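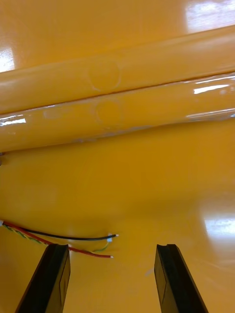
Yellow on yellow, with the coloured wires at the side. Glare from the ceiling lights.

Bench notes, sorting of small electrical parts, February

Started at 8:40. Today I continue with the mixed parts from the Lukumay boxes. These are the returned lamps which Josphat Sang took apart last month, 185 of them, and everything was put together in the same cartons: boards, harnesses, short leads, connectors. Gladys Shirima wants them separated before we decide what is worth to keep for the repair shelf.

How I work now: a few parts go on the steel tray, on clean paper, and from there each kind goes to its own yellow bin. Before, we tipped the carton directly on the table and the thin leads tangled with everything. It is slower with the tray but I lose less time with untangling. The paper I change when it gets grey — the dust from the old boards is fine and it sticks to the connectors.

The yellow bins are good for boards. For wires they are less good, at least for yellow ones. A yellow strand on a glossy yellow surface is hard to see when the ceiling lights reflect in it. I asked Faraji if we have a matte grey liner in the store. He will look in the Workbridge cupboard.
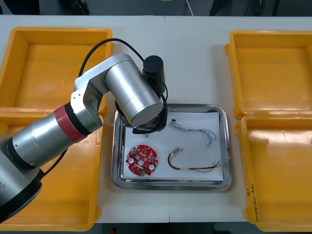

Tray with one red round board, one harness with white sleeve, one thin grey-and-white lead. Two bins on each side.

Rules we agreed with Idrisa Nyaga, so that we all sort the same:

Round boards: hold by the rim, do not press on the white parts. If the centre hole is cracked, it goes to scrap.

Harness with sleeve: keep the sleeve on, also when the ends are loose. Do not cut the loose ends yet. Kimutai wants to measure the length first.

Thin twisted leads: coil once, no tape. Tape leaves glue and we had to clean 40 of them in the Brurkness lot, I don't want to repeat this.

Connectors without wire: small jar on the windowsill.

The marker writing on the rim of the lower right bin is from an older job. I forgot again to wipe it. Alcohol should take it off, to try after lunch.

Open points: 3 harnesses have a colour order which I don't find in the drawing. I put them in an envelope with my initials. Also I am not sure if a lead with a bent pin counts as scrap or as repair — Gladys to decide.

Stopped at 12:15. Cartons one and two are finished, carton three is open under the bench.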